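Camera Calibration and Link Assembly for a Low-Cost Printed Arm
Project report, Robotics Elective
Ratih Nugroho and Aiman Ismail

1. Scope

The arm was built over one term in the Bruvgate shared workshop, on the bench nearest the laser cutter. The mechanical design follows the Fledetia files with two changes to the forearm link. Our part of the work was assembly, servo centring and calibration of a wide-angle camera mounted over the bench. Grasping was left out of scope.

2. Assembly

All structural parts were printed in white filament at the workshop's default settings. Total print time was 34 hours, including one elbow bracket that warped and was reprinted. Servos were centred on the bench before the horns were fitted. Two of them had to be pulled and re-centred after the horn was found one spline off.

Cables run along the outside of the links. An internal route was tried first, but the connectors would not clear the cutouts without being cut and re-crimped. The arm was laid lengthwise along the near side of the checkerboard, with the servo leads and the small circuit board left accessible. 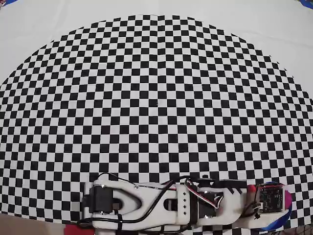
3. Calibration

The target is a black-and-white checkerboard on a white sheet. A standard pinhole model was fitted first and gave poor results towards the rim, where the squares compress and the rows bend. We changed to a fisheye model and kept 138 views out of 702 captured. Views were rejected for blur or for too few detected corners.

The lens distortion is strong enough that a straight row near the top of the target images as an arc. The sheet also has faint creases in its plain margin, and we have not separated the effect of sheet flatness from lens error. Corners under the arm were masked by hand – the detector otherwise returned false corners along the cable edges.

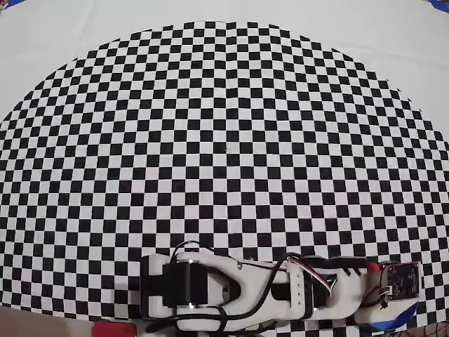 Kazimiera Borkowska read the draft and asked why the target had not been glued to a rigid board before any views were taken, as creasing would put an error into the fit that more views could not remove. Her point is accepted. A sheet of aluminium composite has been ordered and the capture will be repeated on it.

4. Remaining work

The masking step should be automated. Cable strain relief at the shoulder is still a zip tie. The repeat capture is booked for Saturday, subject to the bench being free.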